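Lists > Holiston Demonstration Group > Archive > June
Posted by Bianca Marinescu, 4:13 p.m.

Dear Mr. Hamann,

Thank you for your message. The bedroom task, in which wrappers are cleared from the bed into the yellow-rimmed bin, remains in the program. 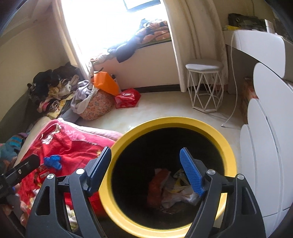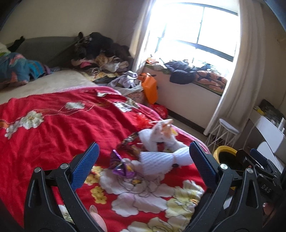
1. Scope of a demonstration

Each demonstration is to cover one item only, from the approach to the release over the bin. Clothing and bedding are to be left alone.

On June 5, you wrote:

> Our operators at Cukell ask whether foil and foam netting should be
> demonstrated in separate sessions. Of the 127 demonstrations we
> submitted, 13 were returned to us, and the note gave no reason.
> Pascal Hamann

Separate sessions are not required. Mixed items are preferred, provided that the operator closes the fingers fully on each item and pauses before lifting it. The returned demonstrations began with an item already held. Ms. Preda will send the list to your office.

2. Remote control

Sites working by remote control should follow the same order of steps. Mr. Atallah will answer questions on the Fludent software at the June call.

Sincerely,
Bianca Marinescu
Holiston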